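Washroom cleaning automation at Sallwood

Washroom cleaning automation at Sallwood refers to the use of humanoid robots for part of the daily cleaning at the Sallwood conference center in Varkamstead. The work was introduced in August 2018 by Mkhize, the contract cleaning firm that has held the site since the center opened. It covers sinks and countertops only. Toilets, floors, mirrors and trash remain with the human staff.

Background

Mkhize employed 21 cleaners at Sallwood before the change, divided between an early shift and an evening shift. Sinks were wiped on every round, and the task was one of the most repeated in the building. A staff survey in June listed bending over basins and wringing cloths among the main causes of sore wrists and backs. The firm's operations office used the survey to decide which task to automate first.

Work method

Each sink has a fixed work card, written by the cleaners and used by people and robots alike. The bowl is wiped from the sides toward the drain, then the rim, then the base of the faucet. Cloths are sorted by color, and a cloth used in one washroom is not carried into the next. A sink takes a trained cleaner less than 2 minutes. The robot is slower, and a member of staff looks over the bowl afterward and signs the card.
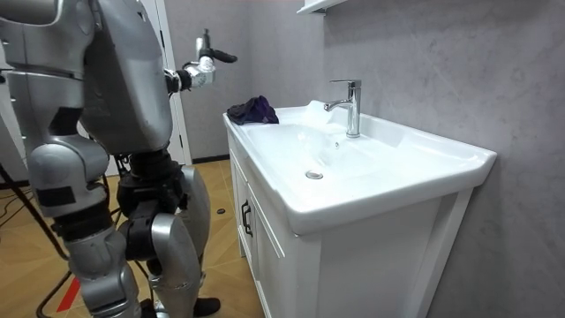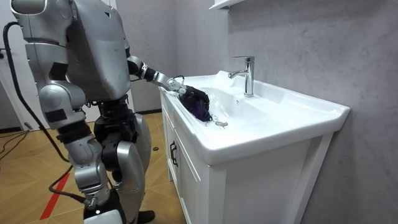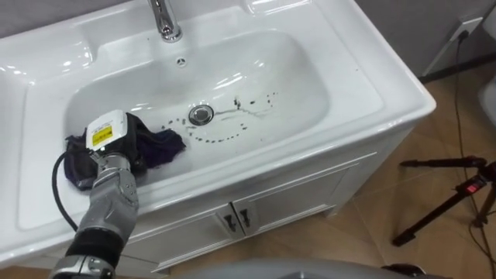
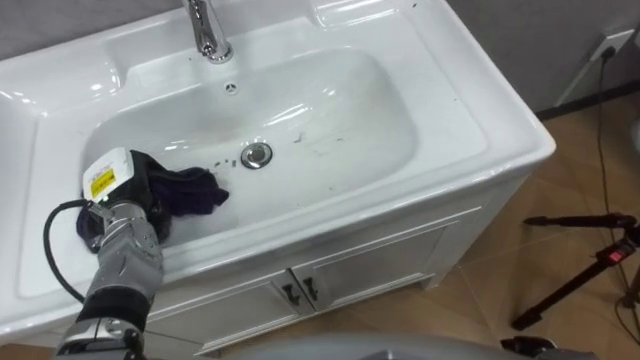
A humanoid robot at a vanity sink with a dark purple cloth. In the last three views the cloth is held in the basin.

Drains and overflow holes are still done by hand with a small brush. Soap residue behind the faucet is also left to the staff on most rounds.

Effects on staff

No cleaner was dismissed when the robots came in, although two evening positions were left unfilled after their holders retired. Four cleaners moved into a new grade called washroom attendant, with higher hourly pay. Attendants change cloths, check finished sinks, and stop the machine when a visitor needs the room. Training for the grade takes 30 hours and is paid.

Opinion among the staff has been mixed. Cleaners on the early shift reported less strain in the hands. Others said that checking work left them standing still for long periods, and that the remaining tasks were the heavier and dirtier ones. After these complaints Mkhize began rotating attendants back to general cleaning every second week.

Records

Work cards are kept in a log called Grullimel, which was first set up for supply orders. It held 2,224 signed sink cards at the last review. Cards marked for a second wipe are counted separately, and cleaners may read the full log at the shift office.

See also

Contract cleaning
Job rotation
Service robot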